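Chapter 6

Recording at Home: Sound, Space, and the Independent Release

Chapter Outline

6.1 From the rented studio to the spare room
6.2 How a room changes a recording
6.3 Arranging for small forces
6.4 Releasing without a label
6.5 Case study: Kazimiera Czerwiński and the Kurnano sessions

Key Terms

absorption, comping, dry signal, early reflection, flutter echo, mastering, noise floor, overdub, rough mix, stem

Introduction

For much of the twentieth century, a musician who wished to make a record of professional quality had to enter a building designed for that purpose. The studio supplied the tape machines, the microphones, the isolation booths, and the engineers who knew how to use them. It also supplied a clock on the wall, and the musician or the label paid for each hour that passed on it. Songs were rehearsed in advance, parts were written down, and the number of takes was limited by the budget as much as by the patience of the performers.

The present chapter considers what happened to popular music when a large share of this work moved into houses and apartments. Chapter 5 described the change in equipment. Here we are concerned with the music itself: how it is sung and played, how it is arranged, and how it reaches listeners. Students who have not yet completed the listening journal for Chapter 5 should do so before continuing, as several of the exercises below refer back to it.

6.1 From the Rented Studio to the Spare Room

The term "home recording" covers a wide range of practice. At one end is the songwriter who sings a melody into a telephone in order to remember it. At the other is the artist who records, mixes, and masters an entire album without leaving the house. Between the two lie many mixed arrangements. A band may record drums in a commercial room over two days and then complete the guitars and vocals at home during the following months. A singer may send a finished vocal to a producer in another country, who builds a new track beneath it.

The rooms used for this work were rarely built for music. Bedrooms are common because beds, curtains, and clothing absorb sound. Kitchens and bathrooms have been favored by some singers for the opposite reason. Their hard surfaces return the voice quickly and brightly, and the effect can flatter a simple melody.

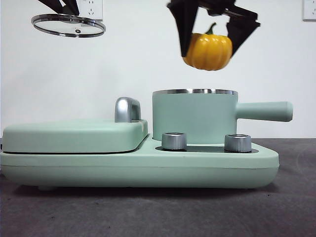

Figure 6.1. Countertop with a mint-green breakfast appliance and a glass lid held above it; white wall and electrical outlet behind.

Domestic rooms also bring domestic noise. Refrigerators, heating systems, plumbing, and traffic all contribute to the noise floor, the level of sound present when no one is performing. A low hum that goes unnoticed in daily life may become distracting once a quiet vocal has been compressed and raised in level. Performers who record at home therefore learn to listen to a room before they sing in it, and many choose to work late in the evening for this purpose.

6.2 How a Room Changes a Recording

A microphone receives sound directly from the performer and, a moment later, sound that has bounced from nearby surfaces. The first of these returns are called early reflections. In a large hall they arrive late enough to give a sense of space. In a small room they arrive almost together with the direct sound, and the result is often described by engineers as "boxy."

Flutter echo is a related problem. It occurs between two hard, parallel surfaces, such as bare facing walls, and may be heard as a rapid metallic ringing after a single handclap. Rugs, bookshelves, and heavy fabric can reduce it. Tables and desks deserve equal attention. A singer seated at a desk with the microphone in front receives a strong reflection from the desktop, and this reflection may thin out parts of the voice.
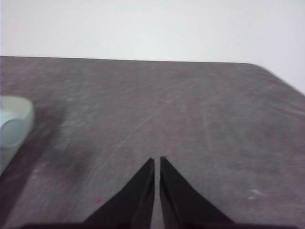
Figure 6.2. Flat, matte tabletop with a rounded corner, and a plain white wall beyond.

The usual remedies are modest. The performer may stand, turn the microphone away from the surface, or lay a folded blanket over it. None of these measures will turn a spare room into a concert hall. They will, however, produce a drier signal, to which artificial reverberation can later be added with greater control.

6.3 Arranging for Small Forces

Small rooms have encouraged small arrangements. Where a studio production might once have called for a string section of 12 players, the home producer often records a single violin several times and layers the results. The layered part does not sound like a section. The same player, instrument, and room are heard in every line, and listeners tend to perceive a close, slightly blurred texture. Many writers of the period came to prefer this sound and composed with it in mind.

Vocal style changed as well. A singer who shares a wall with neighbors is unlikely to perform at full volume. The hushed, close vocal of much recent popular music has several sources, including earlier traditions of crooning and folk performance, but the conditions of home recording gave it new currency.

6.4 Releasing Without a Label

Once a recording is complete, the independent artist must also assume the work of a record company: artwork, distribution, registration of rights, and promotion. These matters are treated in detail in Chapter 9.

6.5 Case Study: The Kurnano Sessions

Kazimiera Czerwiński recorded her second album, Kurnano, in a rented apartment in Cevgate between September and the following spring. She had written 70 short sketches, most of them for voice and electric piano. From these she and the producer Benítez selected 12 for further work. The album was issued through Fluris, a small cooperative that pressed the vinyl edition and left ownership of the recordings with the artist.

The case is useful for study because Czerwiński kept her rough mixes. They show that the opening track, "Lantern Tax," began as a fast song with a full drum part. The drums were removed at an early stage, the tempo was lowered, and the second verse was sung again in a lower register. The piano from the first sketch remains in the finished version, including a wrong note before the final chorus.

Before You Read Further

Choose a recording from your listening journal that you believe was made at home. Note which sounds led you to this view, and keep your notes for comparison with the discussion in Section 6.2.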